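Plates first, or cups? Do-yoon Cho on the small kitchen

Do-yoon Cho has washed dishes for a living, on and off, since college. Now she runs the tableware corner at Skekard, a secondhand shop on the Dornberg side of town, and writes the care cards that get tucked in with every sale. 958 of them so far. She keeps a tally on the back of a door.

We caught her on a Wednesday, before opening. Kettle on. No chairs, so we stood.

First thing we asked: does it matter how you load a rack?

"It matters if you have four cups and one rack," she said. "If you have a dishwasher, go home, you're fine."

Her own rule is cups first. Upside down, always, tall ones to the back if there's room. Then whatever bowl is left goes at the end, leaning, so it can drain. Plates she doesn't like to mix in with cups at all. "People jam the plates in. Then they pull one plate out and a glass comes with it. I sell a lot of replacement glasses."

She has broken plenty herself. The worst was a serving dish from Carnar, a small pottery that closed years back, forty dollars and the last one in the shop. She'd already wrapped it. Put it down to answer the phone.

"I didn't tell anyone until lunch."

Most of what comes through Skekard is odd pieces. A cup from this set, a saucer from that one. Cho used to try to match them up and has mostly quit. She likes a mixed shelf, soft colors, one strong one. Two-tone plates sell fast, and anything with a little flower on it sells faster, especially to people moving into there first apartment.
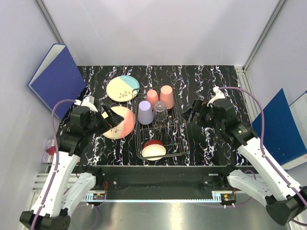 Wire racks she is fussy about. Thin rods are fine, she says, as long as the feet are level. She turns every rack over before pricing it and runs a thumb along the joints. Rust at a joint, she won't take it. Paint chips she'll live with.

And a tray underneath? "Towel. Folded once. A tray is just one more thing to wash."

We asked about the shop's other habit, the sorting days. Twice a year, November being the big one, the Seok warehouse sends over mixed boxes and everything gets laid out on tables. Last time it was 200 bowls and not many lids. Cho does the first pass by hand, feeling for chips on the rim with her eyes shut. Looks strange. Works, she says.

"Your finger finds it before you do. I had a bowl, red outside, lovely thing, I'd looked at it for a week. Chip right on the edge. Never saw it."

That one went home with her. Holds garlic now.

She had to unlock the door by then, so the last few questions were quick ones. Hot water or warm? Warm, for anything with a print on it. Stack plates wet? Never. Favorite piece in the house?

"A glass. Plain one. It was in a box of junk and I've had it nine years." She looked for somewhere to put her mug down, and coudn't find anywhere. "I should get some shelves in here."

The tableware corner is at the back of Skekard, past the lamps. Cho is in most mornings. Bring your own newspaper for wrapping, they run out.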